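Bench notebook, April
Visit to Oltitz, memory module demo

Got there 9:40, let in at 10. Kulap Kaewmanee drove. We were the second group of the morning, so the cell had already been running and I have no idea what state it was in before they tidied up for us.

The pitch: one arm, one gripper, pulls and seats memory modules in server boards that come back for refurbishing. The control software is called Heltinix. The slide said 500 modules handled with no damaged slots. I asked whether that was 500 different slots or the same few over and over. Answer was "a mix." I asked for the log and was told it could be sent. Write again if it hasn't come by the end of the month.

Second slide: 100 percent detection of open latches. No word on lighting, board type, or what happens when a latch is half open, and half open is the only case I care about. Ours come in half open all the time.

They let us stand at the guard and watch the wrist view on a monitor. Kulap got them to save us a copy of one view.

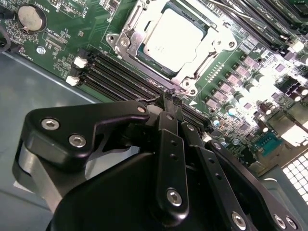

Wrist view, fingers at the memory slots. CPU socket top center, coin cell upper left.

Look at the glare. The heat spreader is close to white and the parts to the right of the socket are partly washed out. The slots are black, so they come out readable, and the white latches stand out well against them. Fine for this board. We get plenty with black latches on black slots, and I'd want to see those before believing any number. Asked if we could bring our own boards. "In principle."

Also, the gripper takes up most of the bottom of the view. Whatever is under those linkage arms, the camera can't see it. Asked about a second camera, fixed, looking from the side. They have tried one, not in this cell.

Cycle time: I had 103 seconds on my watch for one module, start of approach to arm back home. Their handout says 236 modules per shift but doesn't say how long the shift is or whether loading the chassis is included. A person loads the chassis. Kulap thinks I'm being hard on them and that the force control is better than what we saw at Pamisard. Agreed on the force control, it did look gentle.

To do:
- get log from Oltitz
- box up mixed boards, black latches, a couple with bent ones
- ask Suksawat what they pay per scrapped board
- no quote until they've run our boards with us in the room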